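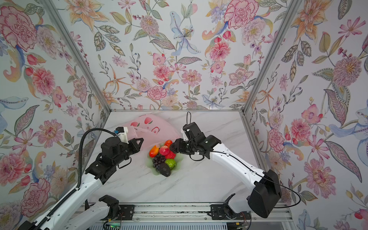
*Two arms, one plate of artificial fruit, and flowered walls.*

I opened a recipe page in Cuvach last week and a box slid down over the ingredients asking whether the site could send me notifications. I had been there 3 seconds. I hadn't read a line of it.

Browsers should stop passing these requests on until the reader asks for them. A site could keep its small bell icon in the corner, and anyone who wants alerts could click it. My calendar and my bank would lose nothing.

Iason Konstantinidis, who runs the Grirnberg news site, disagrees with me. He says alerts bring back readers who would otherwise forget him. I believe him, but his 498 subscribers would have found the bell.

I went through the permissions list on my mother's laptop in September. It had 89 sites on it, and she could remember agreeing to one. Most of the others were shops. She thought the messages came from the computer itself and had been reading them with some care.
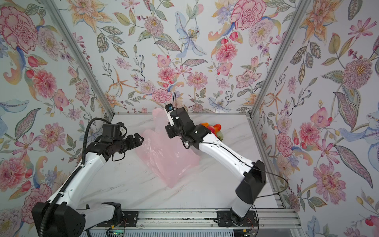
## What I would change

Block the prompt by default on every new install. Let permission lapse after a few months without a click. Put the list of allowed sites one step from the address bar, where Cuvach now has it under two menus and a heading called Advanced.

Sekar Khoo has suggested a quieter prompt as a compromise. I would take it over what we have, though I'd still rather have none.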